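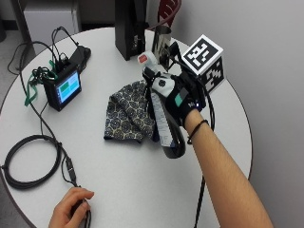

Pinheiro publica regras para gravar tarefas manuais com luvas sensorizadas

O centro de ensaios Pinheiro publicou a 27 de março de 2020 um guia de boas práticas para a recolha de dados de manipulação com luvas sensorizadas. O documento aplica-se às gravações em que uma pessoa executa tarefas de mesa e os movimentos da mão são registados para treinar braços robóticos. Tem 64 páginas e pode ser pedido sem custos pelos parceiros do centro.

O guia foi redigido por uma equipa coordenada por Mafalda Mendes, engenheira de automação, com a participação das empresas Kolto e Skolldale. A primeira fornece equipamento de medição ao centro. A segunda usa as gravações em células de embalagem e limpeza.

Segundo Mafalda Mendes, o trabalho começou depois de uma revisão interna a 2119 gravações feitas nas instalações do Pinheiro. Dessas, 1343 cumpriam todos os critérios que passam agora a ser obrigatórios. As restantes tinham falhas de calibração, marcadores tapados durante parte da tarefa ou fichas de sessão incompletas.

"Muitas destas gravações foram aproveitadas na altura, com correções feitas à mão. O problema é que cada técnico corrigia à sua maneira e os ficheiros deixavam de ser comparáveis", afirmou a coordenadora.

O primeiro capítulo trata da mesa de trabalho. O tampo deve ter uma cor uniforme e não pode refletir a luz do teto. Os marcadores fiduciais, incluindo os que vêm impressos em cubos, têm de permanecer no mesmo lugar desde a calibração até ao fim da sessão. Se alguém tocar num marcador, a gravação é interrompida e a calibração repete-se.

Os objetos usados nas tarefas são objetos correntes: frascos com pulverizador, copos de metal, panos, caixas. O guia pede que cada um seja identificado na ficha de sessão e que os recipientes com líquido tragam indicação do conteúdo. Produtos de limpeza com solventes ficam excluídos. Para as tarefas com pulverizador, o bico deve estar virado para longe do operador e dos aparelhos ligados à corrente.

Os tecidos têm uma secção própria. Um pano amarrotado nunca fica duas vezes na mesma posição, e o guia aceita essa variação, desde que o pano seja largado na zona central da mesa antes de cada repetição. Os panos com padrão são permitidos. Os que tenham quadrados pretos e brancos não são, por poderem ser confundidos com marcadores pelo programa de leitura.

O capítulo sobre cablagem foi o que mais comentários recebeu na fase de consulta. O cabo da luva deve sair da mesa pelo lado do operador, com folga suficiente para o braço chegar ao ponto mais afastado da tarefa. Cabos em espera são enrolados e afastados da zona de manipulação. Os transformadores ficam junto ao bordo mais distante do operador ou fora do tampo.

Ilídio Bastos, técnico da Kolto, defendeu durante a consulta que os transformadores deviam ser proibidos em cima da mesa. A proposta não passou. "Há postos onde não existe tomada no chão e a alternativa era uma extensão atravessada no corredor. Aceito a decisão, mas gostava de ver isto revisto", disse.

As regras para o operador são curtas. A luva é ajustada antes de se ligar o módulo e a calibração faz-se com a mão aberta e depois fechada. Anéis na mão instrumentada têm de ser retirados. Pulseiras finas podem manter-se, se não tocarem na luva nem no conector. Cada período contínuo de gravação tem um limite de 60 minutos, seguido de pausa. A duração da pausa é decidida pelo responsável da sessão e fica escrita na ficha.

A mão livre pode segurar um comando ou outro acessório pequeno, mas não deve entrar na zona da tarefa quando o protocolo prevê uma só mão. Se entrar, o trecho é assinalado e avaliado à parte.

O documento inclui ainda regras sobre dados pessoais. As câmaras fixas devem ser orientadas para o tampo, de modo a não apanharem a cara do operador. O consentimento é assinado antes da primeira sessão e pode ser retirado mais tarde, caso em que as gravações são apagadas. Os ficheiros são guardados com um código de sessão e sem o nome da pessoa.

Kerstin Hamann, responsável pela segurança de máquinas na Skolldale, considera que a parte mais útil para a indústria é a ficha de sessão. "Quando um braço falha uma pega, precisamos de saber em que condições foi gravada a demonstração. Até agora tínhamos de telefonar a perguntar", referiu.

O guia não substitui a avaliação de riscos da célula onde o robô vai trabalhar. Essa avaliação continua a cargo de quem integra o equipamento e segue a legislação aplicável. Eduardo Godinho, que acompanhou a parte jurídica, explicou que o texto é de adesão voluntária para entidades externas e obrigatório apenas nos projetos realizados no Pinheiro.

A primeira aplicação será no projeto Pulletti, dedicado a tarefas domésticas simples com um ou dois braços. Tomás Frade, que dirige o projeto, disse que as gravações antigas não vão ser apagadas. As que não cumprem os critérios passam para um arquivo separado e só podem ser usadas em testes internos.

Comentários e pedidos de correção podem ser enviados ao secretariado técnico do centro. Os pedidos devem indicar o número do capítulo e o código da sessão a que dizem respeito, quando exista.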